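The kit from Drerkoment came with a trial of 148 days, and I was the one who had to say yes or no to it. Two arms, one table, a night program named Kao.
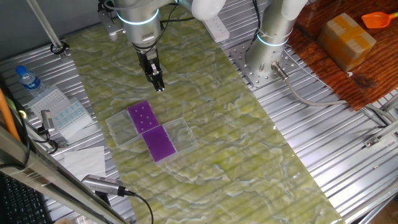 My report for Cornholm was already late. I wrote the price first, 2,542 a month, and then I deleted it. The arm waited over the green mat with its blue ring lit, and I felt it was waiting for my sentence.

"Good service," I typed. It looked small. 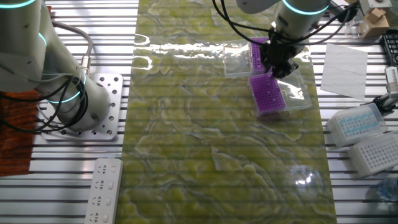

So I added that Draltell, the old kit, never let me go home before ten — and that I missed it a little.
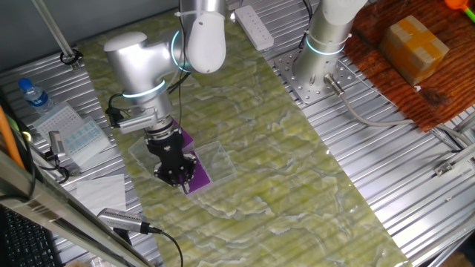

At midnight I still had no last line. I had been told to judge only the speed. But the black gripper was down at the purple piece, close as a person reading small print, and I put my pen away and watched until morning.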